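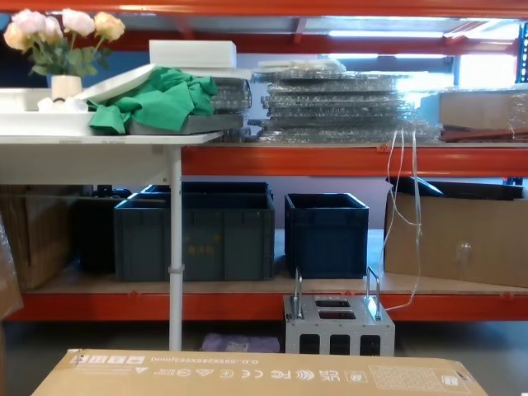
App still shows location access after I turned it off

Asked April 3, 2026

I have the Kokano shopping app on my phone. In November I set location to Never for it. Yesterday I opened the privacy report and it says the app contacted 815 domains, and two of them have "geo" in the name. Is it still tracking where I am? I also turned off ad tracking for everything on the phone.

3 answers

Answer 1 — accepted
The location setting only covers GPS and the other location data your phone hands out. Any app that goes online still shows its IP address, and a server can guess your city from that. Kokano probably uses it to pick a store region. The ad tracking switch doesn't hide your IP either. A VPN will change what they see, but then the VPN company sees your traffic — pick one you trust.

Also check your account on their website. Mine had a saved zip code under Profile, and I had to delete it there.

Answer 2
just delete it and use the site in a browser

Answer 3
Same thing with the Grullmont app here. I wrote to support and got a form letter back after 6 days. Resetting the advertising ID did nothing for the domain list.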